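Home | News | Farm notes | Past issues | Contact

Salmonella in layer flocks: where we are

Quick one this month, short of time. Vanhove has had its second positive since spring. 189 birds culled from the small shed, the big shed (3000 layers) still clear on boot swabs. Eggs from both held back untill the lab confirms.

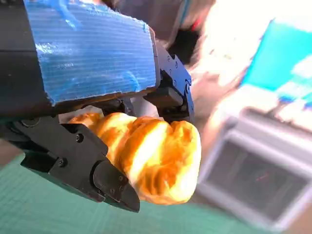

What to do now

Swab before restocking, not after. Check feed bins for mouse droppings. Vaccinate pullets at the rearing stage. Drikano will do group orders of up to 2000 doses, ring them early as September fills up.
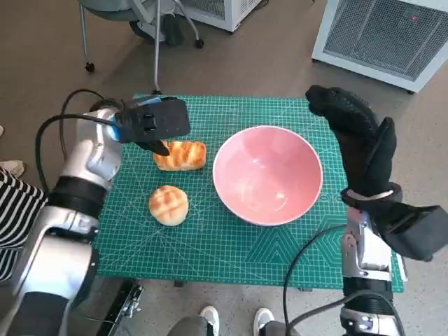
In the kitchen

Runny yolks off the menu for anyone pregnant, very old or poorly, unless the eggs are from a vaccinated flock. Wash hands after cracking. Don't rinse the shells, it can draw bacteria in through the pores. Cracked ones in the bin.

Still no word on who pays for the extra testing. Breltuseck meeting put back again, new date to folow. 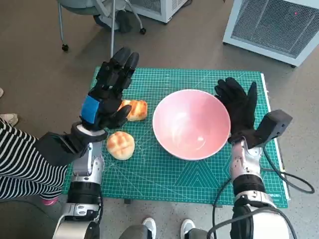

Liesbeth Meijer writes that swabs are all very well but her results took so long she had already sold the eggs, and could we please push for a faster lab.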